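Kullimwood Automation Newsletter / August / Faults and Safety

Garment cell: grip loss on release, and a finger that closed when it should not have

Posted by Aba Baidoo in Faults and Safety | Filed under: grippers, soft goods, stop circuits

The garment handling cell at Lendidport was taken out of automatic running in August after two faults in the same shift. The first was a run of failed releases, where the gripper let go of the fabric in software but kept hold of it in fact. The second was an uncommanded close during a manual clear. There were no injuries. The second fault is the more serious of the two and is the reason for this item.

The cell runs a single arm with a two-finger electric gripper and a wrist camera. Its task is to take shirts and wire hangers and bring the two together, next to a drying rack. Control is by the Drurkex cell controller, version as supplied, with our own task layer on top.

Release failures

The log for the shift holds 869 grasp attempts. The controller marked a release as good when the finger position passed the open threshold and motor current dropped below the limit. Neither of those says anything about where the cloth is. On thin knitted fabric a fold can stay caught on a finger after the fingers part, and the arm then moves off with the shirt still attached. If a hanger is engaged with the shirt at that point, the hanger goes too.

The retreat move was set at 500 mm/s. At that speed a caught shirt pulls the hanger round before the force limit trips, and the limit itself had been raised in July to stop nuisance trips on heavier garments. It has been put back to its original value. Retreat is now 200 mm/s for the first part of the move, with a check on wrist force before the speed goes up.

Lamisi Kpodo went through the wrist camera recordings and found that most of the failed releases followed a grasp near a seam, where the cloth is thicker and the fingers stop short of their usual closed position. The controller reads this as a good grasp. It is a good grasp, but the open stroke is calculated from the closed position, so a thick pinch gives a different opening from a thin one. The stroke calculation has been replaced with a fixed open position. We should have done that at commissioning.

Uncommanded close

At 14:20 the operator paused the cell to free a shirt by hand. Pause on this controller holds the arm but leaves the gripper powered, so that a part is not dropped. The release command had timed out and was still sitting in the queue with its retry, and the retry sequence begins with a close. When the operator moved the cloth, the finger position changed enough to clear the timeout, the queue advanced and the fingers closed. The operator's hand was on the fabric below the fingers and was not caught.

Closing force was set to 300 N in the task file, far above what a shirt needs. The value came across from the Martinelli job, which used the same gripper on rigid parts, and it was never reviewed.

The written procedure said to pause the cell before reaching in. It was followed. The fault is in the procedure and in the controller set-up, and the incident form has been corrected to say so - the first version gave the cause as operator action.
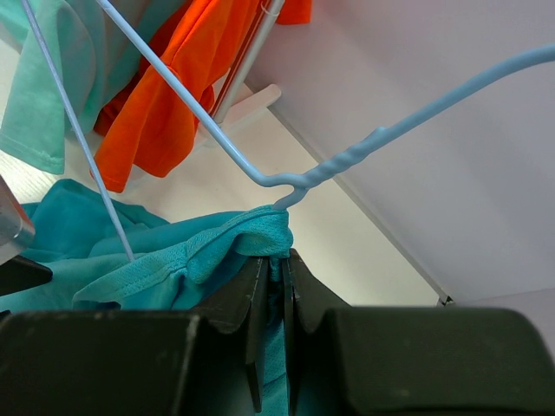 Changes made so far are as follows. Pause now clears the gripper queue. A retry can no longer start with a close unless the cell is in automatic with the gate shut. Closing force has been cut to the lowest setting that will hold a wet garment, and the force field in the task file is locked against copying between jobs. Manual clearing now needs the protective stop, with gripper power off, and the procedure on the gate has been reissued. Shirts may drop when power is removed. That is accepted.

Still open

Removing gripper power does not open the fingers. The drive holds position through its gearing, so a trapped item stays trapped until somebody backs the screw off with the hand key. The key is now kept on the gate post. Lamisi is looking at whether the drive can be given a separate low-force open supply under protective stop, and whether that would need a fresh risk assessment. I expect it would.

Fingertip wear is also being checked. A rough edge will catch knitted fabric more readily than a smooth one, and we have no replacement interval for these fingers. Until one is set they will be inspected at the start of each shift and the result entered in the cell book.

Other sites using the Drurkex controller with a powered gripper should test what pause does to queued gripper commands. Use a test piece and keep hands out. Results to Aba Baidoo at Kullimwood, with the controller version and a copy of the task file.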